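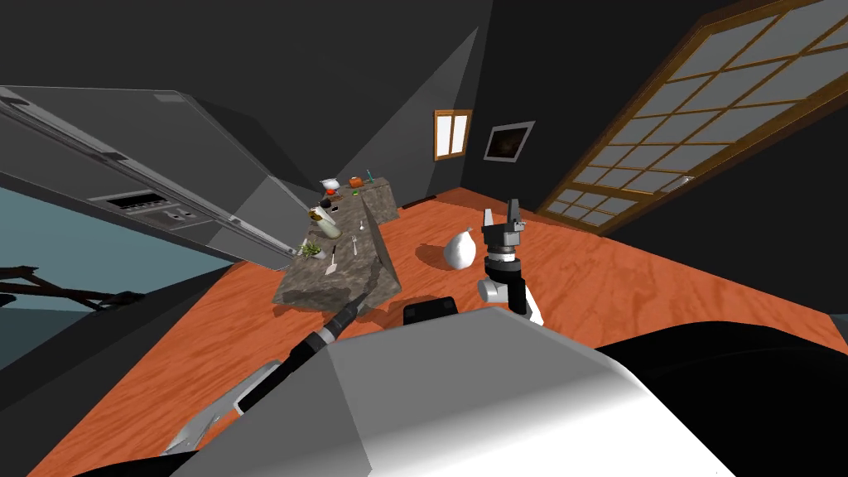

The kitchen counter is the raised, flat work surface found in nearly every modern home kitchen, usually fixed on top of base cabinets and set at a height where a standing adult can chop, mix and roll without stooping too much. In American usage the words counter and countertop are often swapped freely, though builders tend to keep counter for the whole piece, cabinets included, and countertop for the slab alone. British speakers generally say worktop, and older cookbooks sometimes call it the dresser or the work shelf, which can puzzle a reader who comes to them fresh.

History

For most of the history of home cooking there was no counter at all. Food was prepared on a large table in the middle of the room, and that same table was used for eating, mending, schoolwork and anything else a household needed a flat place for. Storage stood apart from it, in cupboards and pantries along the walls, so that making a pie might mean a good deal of walking back and forth with flour on one's hands.

Freestanding cabinets with a pull-out shelf were an early step toward something better. They brought the flour, the sugar and the rolling pin together in one place, and many families were very fond of them (plenty are still in use, often with the original tin labels inside the doors). The built-in, continuous counter became common in the twentieth century, once sinks, stoves and cabinets began to be made to matching heights and could be lined up in one long run.

The writer Dilwyn Foulkes, whose household history The Floured Table remains a pleasure to read, argued that the change was as much about company as convenience. A cook at a table faces the room, he pointed out, while a cook at a wall counter faces the tiles. He saw the later fashion for islands and peninsulas as a slow return to the old arrangement, with the cook turned around again to face the family.

Materials

Wood is the oldest material and is still loved for its warmth and for being kind to dropped cups. It needs regular oiling and will show rings and scorch marks, though these can usually be sanded away with a little patience. Maple and beech are frequent choices.

Natural stone includes granite, marble, soapstone and slate. Granite is hard and stands up well to hot dishes and sharp knives, but many kinds benefit from sealing. Marble stays cool and is a favorite of pastry makers, yet lemon juice or vinegar left on it will etch the polish quite quickly, as generations of bakers have discovered to their sorrow. Soapstone is softer, scratches easily and darkens with age and oil.

Laminate is made of layers of paper and resin pressed onto a board. It is light and cheap, and it comes in nearly any color or pattern a person could want. Its weak spots are the seams, where water can creep in and swell the board beneath. Tile, stainless steel, concrete and engineered quartz are also widely used, each with its own loyal following.

Dimensions and layout

A standard American counter stands 36 inches from the floor and is a little over two feet deep. Bakers sometimes ask for a lower section, since rolling dough is easier when the arms can push downward. A raised section, often called a bar, is a common feature where a counter opens onto a dining area, and it has the happy side effect of hiding dirty dishes from the guests. Kitchen planners like to leave at least 15 inches of clear surface beside the refrigerator, so that there is somewhere to set down a heavy bag or a gallon of milk. 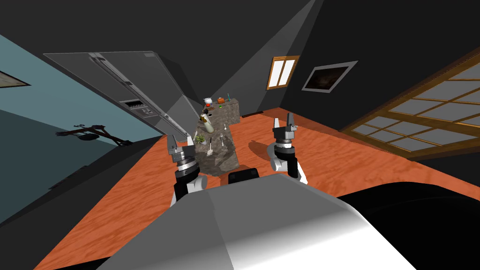

Can a hot pan be set straight down on a granite counter?
Granite itself tolerates heat very well, but sudden changes in temperature can crack a slab that already has a weak spot, and some sealers may discolor, so a trivet is the safer habit.

Care

Most counters need nothing more than warm water, a drop of dish soap and a soft cloth, followed by a dry towel. Scouring powders dull polished stone and scratch laminate. Oiled wood should be wiped along the grain and left to dry fully before anything is stacked on it, and a fresh coat of food-safe mineral oil is a good idea whenever the surface starts to look pale and thirsty.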